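Yawning again

December 25, 2021

Quick one, house full of people, typing this in the hallway.

Been reading about yawning since October. Blame Marwan Nassar, who lent me a book and then wanted it back before I'd finished. Anyway. The contagious part is what gets me. You read the word and you're off. I've yawned 2 times since the title.

The tired = yawning thing never sat right with me. I yawn before a swim race. Wissam yawns before he has to speak in public, big ones, jaw cracking. Neither of us sleepy. Scared, more like.
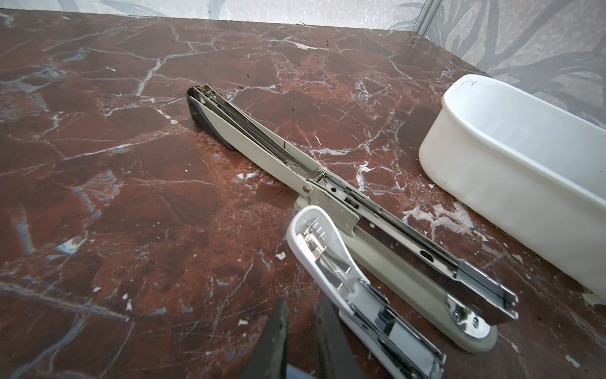
Long-reach stapler on the marble.

So I kept a tally for a while. 40 yawns in the notebook, 30 of them when I was with somebody else. Not science, I know. I also forgot to write down teh ones in bed, so the whole thing is lopsided. But still — thirty!
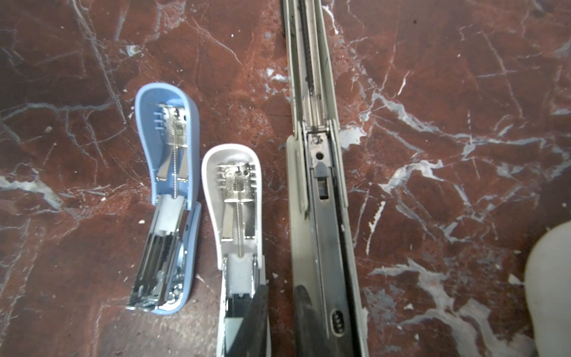

Filed under: Mind & Body

Wissam Sleiman thinks it's mostly attention. You catch a yawn if you're watching the face, you miss it if you're looking at your phone. Could be. My aunt yawned all through lunch and the kids never looked up once. I was gone after the first one.

Tried holding one in, too. Awful. Clench your teeth and it just sort of stalls halfway, and your eyes water, and then you want another. Why is the open mouth so important? The book had a chapter on it but I only skimed it, and now Marwan has it back. 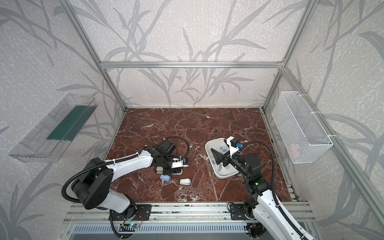
Marble top, leaf print on the walls.

Dogs next, I think. Ours yawns when I pick up the leash and I'd like to know if that's me or the walk. If you've got a dog that yawns back at you, leave a comment. Have to go, somebody's calling about the potatoes.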